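Posted in July
By the Chores Desk, Wundo

Call for participants: come and be better than a robot at putting things away

Wundo is looking for adults who have ever cleared a table. Experience with closets, junk drawers, stockrooms, returns counters or the shelf above the washing machine is welcome. Strong opinions about where the tape goes are very welcome, and will be written down.

The study is called Shehu. It asks whether machines can do ordinary household and shop-floor chores yet, and it asks this one chore at a time, which is slower than the way the question usually gets settled (someone posts a video). We have a list of 238 chores. They run from "put the lid on the box" to "deal with the counter," and the second one has been sitting at the bottom of the list for so long that we've started to think of it as furniture.

So far the robot arms have made 1,371 attempts. Out of the 238 chores, they have met our pass mark on 83. We are pleased with this number in the morning and less pleased with it by late afternoon. The pass mark is also a problem, and that is where you come in. We wrote it ourselves, and people who work with robots all day develop a generous idea of what "tidy" means. An object is in the box. The box is on the table. Done! Then somebody's mother visits and moves everything.

We need people who would move everything.

What the work looks like

Most of Shehu happens on a tabletop. The chores are small, and the objects are the kind that turn up at the back of any drawer or under any register. Small and light tends to be hard for a gripper. A thing you would pick up while talking on the phone can take an arm several approaches from several directions, each one started with great confidence.

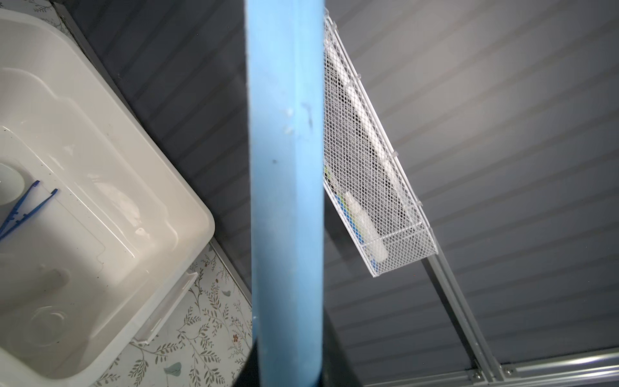

Tweezers in the white bin, with one gripper finger in front.

Tweezers are a fair introduction. They're thin, they lie flat, and when two pairs overlap you have to decide if you want one or both. You made that decision years ago and can't remember how. We would like you to try to remember, out loud, while we take notes.

A session has three parts, and you sit down for most of it.

First you do the chore yourself, at your own table, with your own hands. We give you the same written instruction the robot gets. Some of these are clear and some read as if they had been translated twice. Please follow them anyway and tell us where you started guessing. The guessing is the part we want. "Put the small things in the box" sounds fine until you meet a small thing that plainly lives somewhere else.

Then you watch the arms try it. You stay outside the enclosure for this, in a chair, with a form. You mark each attempt as done, not done, or "I'd have to do it again after." That third column was suggested by a participant in our first round and has since become the most heavily used box on the page. Please don't be polite. The arms can't hear you, and the rest of us have heard it.

Last, you talk to one of us for a while. We ask what you'd trust a machine to do at home or at work, what you wouldn't, and what you'd pay to have it stop. Bring examples if you have them. A person who has restocked a shelf at closing time knows things about boxes that don't appear in our notes.

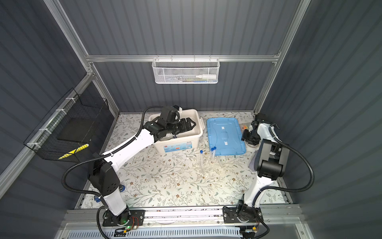
Most of the chores that look like one job are several jobs wearing a coat, and we'd like help taking the coat off. Putting things in a storage box means opening it, finding somewhere for the lid, putting the things in, and closing it up again, and each of those can go wrong in its own way. Look at how much is waiting on the table while one gripper is down inside the box: the blue lid lying flat next to it, three capped tubes standing out in front, crumbs on the cloth that aren't in anyone's instructions. Would you do the tubes first? Would you wipe up before or after? Does wiping up count, if it was never mentioned? Our first-round participants split badly on this. Several of them said that of course you wipe the table, and looked at us as if they now understood why we needed a study.

The shop-floor half of the list has the same trouble with different stakes. At home, a lid put on crooked is a small annoyance. At a store, a crooked lid is a box that won't stack, and then it's a shift's worth of boxes that won't stack. If you've worked retail, storage, shipping, food prep or a pharmacy counter, please say so when you write. We are short on people who know what "good enough" means at two in the afternoon with a line at the register.

Who we're looking for

You should be 18 or older, able to sit through a two-hour session with a break in the middle, and comfortable saying "no, that's wrong" to a stranger with a clipboard. You should be able to handle small household objects without much trouble, or with trouble you're willing to describe. People with arthritis, tremor, low grip strength or the use of one hand are especially encouraged to apply. A lot of the promises about household robots are made on your behalf, and it seems only decent to ask. We can change the objects, the table height and the pace. Let us know beforehand what would help.

You don't need to know anything about robots. If you do, and particularly if you build them, we'd ask you to sit this one out. We had a few in the first round and they kept forgiving the gripper.

You also shouldn't apply if you are naturally tidy in a way that frightens your family. We have plenty of those on staff.

What you get

The fee is $100 per session, paid on the day, including when we have to cut things short because an arm has stopped and is thinking about its life. Most people are invited for one session. A few are asked back to redo the same chores, which sounds dull and is. Parking is free. There is coffee, made by a person.

You will not get to take a robot home. You will not be able to drive one, either, as this round is watching only. Anyone who asks to shake hands with the gripper will be told no, kindly, and will be the fourth that week.

Where and when

Sessions run at our Grukevlow Street site in Ploveck, ground floor, step-free from the parking lot. Slots start at 9:30 a.m. and 1:30 p.m. through the end of September. We have a very small number of 6 p.m. slots for people with day jobs, and those go first. The building is cold in the morning and stuffy by the evening, so dress for both.

Please allow ten minutes to find the door. It is the gray one. There are two gray ones. It's the one without the drain.
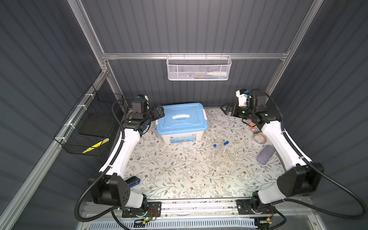
We should also be straight about what the study can and can't tell anybody. Eighty-three chores passed sounds like a lot of housework, and you might picture a machine going through your kitchen on its own. The arms are bolted down. They work on a table we set up, with light we chose, on objects somebody has already carried over to them. Carrying things over is a chore too. It's on the list under "bring," and nothing fixed to a rail is going to do it. If you fold laundry for a living, you may relax for the present. If you sort a tray of small parts for a living, we'd like to hear what you think, and we won't tell you how to feel about it.

Our own view, since applicants ask, is that machines can do some chores now, slowly, when the chore has been described well and nobody has moved the box. Take away either condition and things get sad fairly fast. We hold this view loosely. The point of Shehu is to have it corrected by people who weren't in the room when we came up with it.

Recording and privacy

We record the table and your hands during the first part, and audio throughout. Your face isn't in the recordings. Your voice is, so if you swear at the tubes we will have it, and we'll take it out of anything that gets played outside the team. Forms are stored under a number. You can ask us to delete your session up to the point where results are written up in November, and you don't have to say why. You can stop in the middle and still be paid.

Rings and bracelets should come off for the hands-on part. Leave pets at home, including the well-behaved one.

How to apply

Write to the Shehu desk at Wundo with your name, a phone number, the times you could come, and anything we should know about access. Please also answer the following in a few lines. We read these, and they count for more than the rest of it:

What is the one chore you would hand over tomorrow?

What is the one you'd never let a machine touch?

Where does the tape go?

Applications stay open until the slots are full. You'll hear from us within two weeks either way. If you applied in the first round and weren't picked, do apply again. We had too many people from the same office and they all put the tape in the same drawer.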